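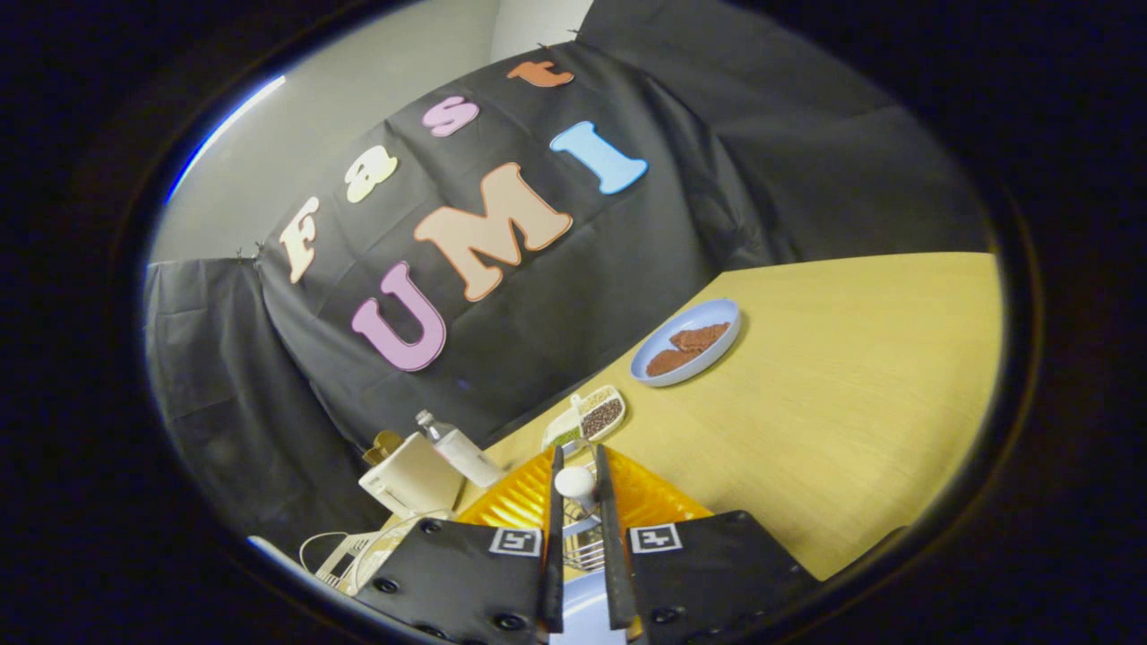

桌上一角，下午。

七月，热。早上六点多就醒了，窗帘缝里的光已经很白。躺到快七点，起来烧水，把昨晚泡着的碗洗了。水池下面那根软管还是有点渗，垫着的旧毛巾拿起来是潮的，换了一块干的。这件事拖了两个星期，明天一定去买密封圈。

早饭吃得简单，一碗稀饭，半块腐乳。吃完开始想今天要做的事，拿铅笔写在日历背面：收拾长桌，豆子分出来，给Brandes的店打电话问架子，去取Trokwood的木蜡油，晚上把账记了。写的时候觉得不多，到现在夜里十一点，还剩一件没做。

上午主要是收拾长桌。这张桌子是前年买的，浅色的木头，带一点黄，买的时候嫌它太浅，怕脏，用到现在倒也习惯了。它的问题是大，桌面一大，什么都往上放。电线、药盒、没拆的信、买菜的袋子，三天不管就只剩吃饭的那一小块地方。今天先把纸全部拿走，该留的夹进文件夹，不留的撕掉。撕出来满满一袋。有一张去年的收据，Ludetti的，买烤盘用的，247块，我一直以为丢了，当时为了退换翻了整整一个晚上。现在早过了期限，烤盘也用得发黑了。还是夹起来了，没舍得扔。

纸拿走以后擦桌子。先用湿布，再用干布，靠墙那一边有一道印子，是茶杯留下的，擦不掉。查过，说要用细砂纸顺着木纹轻轻磨，再上木蜡油。我手上没有油，所以才要去取Trokwood的那一罐。砂纸家里有，放在工具箱最底层，找到的时候已经粘成一团，有两张还能用。

背景布没有动。那块黑布挂上去以后我看着顺眼，原来那面浅灰的墙空得有点冷清。布上的泡沫字母也都还在，上面一行Fast，下面一行UMI，斜着往上走。颜色是各用各的，F是米白，a是很淡的黄，s是浅粉，t偏橙棕，下面的U是淡紫带一圈深紫的边，M最大，桃色，I是浅蓝。当初贴的时候想过要不要贴平，后来还是斜着贴了。今天凑近看，黑布上沾了不少灰和绒毛，左边那一幅折进去的地方尤其多。用胶带粘了一遍，粘掉半卷胶带。黑布就是这点不好，干净的时候好看，一有毛就全看得见。下次可以试试拿微湿的橡胶手套抹，听说比胶带管用，也省。

中午没做饭。面条下了一把，拌了点芝麻酱，黄瓜切丝。芝麻酱快见底，瓶壁上刮了半天。写进买菜的单子里：芝麻酱，生抽，小苏打，密封圈。

下午分豆子。前阵子柜子里生了虫，我把所有的粮食都翻出来检查过一次，有问题的扔了，剩下的混在几个袋子里，一直没有好好归置。今天用了那个白色的小分格盘，长方形的，一格放那种黑白相间、带斑点的，另一格放绿的。盘子不大，所以是一小批一小批来，倒进去，摊开，把瘪的、破的、颜色不对的拣出来，再倒进罐子。这个活没有什么难的，就是费眼睛。拣到后来看什么都带斑点。中间停下来两次，去窗口站了一会儿。

绿的那些打算这几天煮汤。天气热，晚上煮一锅，放凉了进冰箱，第二天喝正好。我喜欢煮得开花一点，汤浑的，家里老人以前总说要趁颜色还绿的时候把汤先滗出来，后面再煮的就是另一种吃法。两样我都做过，清汤好看，浑的顶饱。糖少放。去年夏天每次都放多，喝完反而口渴。今年想试试不放白糖，放一点冰糖，量写在本子上，省得又凭手感。

粮食全部过完秤，好的一共410克，比我想的少。拣出来不要的有12克，放在纸上一小撮。看着少，但是如果不拣，混在里面吃到一颗硬的也很烦。罐子洗过晾干了再装的，瓶口垫了一张厨房纸，盖紧。标签写上七月。以前从来不写时间，结果柜子里的东西谁先谁后完全不知道，生虫也和这个有关系。

桌上那盘点心是浅蓝的椭圆盘子装的，两块，红褐色，表面粗粗的，叠着放了一点。下午吃了一块，配茶。味道还可以，偏干，甜得不厉害。干的东西配热茶最好，可惜今天热得喝不下热的，放到温了才喝。另一块晚上吃了，边上已经有点硬。盘子是从前一套里剩下的，那一套碎的碎，缺口的缺口，就它还完整。椭圆的盘子不好放，叠在圆盘子上面会晃，单独放又占地方，所以总是在外面用着，用得最多的反而是它。

四点左右给Brandes的店打了电话。我想要一个窄的架子，放在长桌靠墙的那一头，把小电器挪上去。现在白色的那台放在桌上，占掉一大块，每次擦桌子都要搬开，线又拖得老长。店里说宽度70厘米的有，再窄的要等。我回头拿卷尺量，70厘米放得下，但是会挡住插座的一半。要么架子往外挪一点，要么从别的地方拉线。没有当场定，说想一想再打过去。对方态度不错，也没有催。

说到线。白色的那一团线我理了大概半个小时，还是没有完全理顺。线这种东西，放着不动自己也会缠。我把能分开的先分开，每根绕成一个圈，用买面包留下来的扎条扎住。扎条不够，有一根是拿橡皮筋绑的，橡皮筋时间长了会粘，得记得换掉。以后新买的东西，线要第一天就扎好，贴上纸条写清楚是谁的线。抽屉里已经有四根不知道配什么的，扔又不敢扔。

五点多出门取木蜡油。外面还是很热，走的是有树荫的那一边。路过Fendine，门口摆着打折的桌布，摸了一下，料子硬，洗几次大概会好一些。有一条米色的看了很久，没买。桌子收拾出来了，暂时不想盖住。而且桌布一铺，底下那道茶杯印我就再也不会去磨了，我了解自己。

木蜡油比预想的小罐，拿在手里很沉。店里的人教了用法，说要薄，薄到觉得没有涂上去的程度，等二十分钟擦掉多余的，隔一晚再来一遍。用过油的布不能团起来扔，要摊开晾干，不然会发热。这一条我以前不知道，回来马上写在罐子盖上。

顺路买了菜，一把空心菜，两个番茄，一块豆腐，芝麻酱也买了。生抽忘了。密封圈没有去买，五金店在反方向，到家才想起来本来可以绕一下。

晚饭是番茄豆腐，空心菜清炒，放了蒜。蒜放得多，屋里到现在还有味道。吃完洗碗，把塑料瓶里剩的倒掉冲干净，瓶子和白盖子分开晾着。本来也要扔的，想想装绿豆汤放冰箱门上正合适，先留着。家里这种先留着的瓶子已经不少，阳台有一排。

八点以后凉快一点，开了窗，磨那道印子。顺着木纹，来回地磨，不敢用力。磨了十几分钟，印子淡了，颜色也跟旁边不一样了，更白。有点担心。拿布沾了很少的油涂在上面，等了二十分钟擦掉，颜色接近了一些，侧着看还是能看出一块。明天晚上再上一遍看看。如果还是不行，可能要把整个靠墙的半边都磨一遍，那就是大工程了，等秋天再说。布按照说的摊在阳台栏杆上，用夹子夹住。

油的味道不难闻，有点像核桃。

账记了。今天花得不算多，木蜡油占了大头。这个月买吃的比上个月多，主要是扔掉那一批粮食以后又补了一遍。没什么可惜的，早点检查就不会这样。在日历上给下个月画了一个圈，月初翻一次柜子。

明天：密封圈，生抽，给Brandes回电话，绿的先泡上一碗。如果早上不太热，把黑布下面那一截也用手套抹一遍。

十一点二十，隔壁还在看电视，声音不大。关灯了。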